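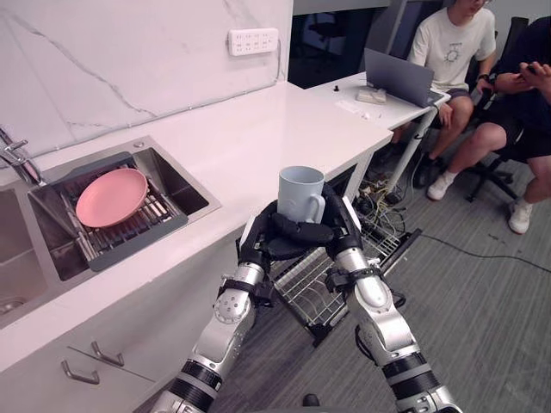

Hi Pejman,

Quick September update on the Civau protest-watch grant, and it's been a busy one! We had observers at 7 marches (the Duden Square one went on past 9 p.m., my poor feet) and logged 15 arrests, most of them for blocking the road. Matvii Vakulenko has typed up the notes from five so far and is chasing the police press office for the charge sheets on the rest.

Money's fine. We underspent on travel and went a bit over on printing the know-your-rights cards, which people kept grabbing by the handful. Could we move the leftover travel money across? I'd also love to run one more training in Jisum before the council vote. Let me know and I'll book the room.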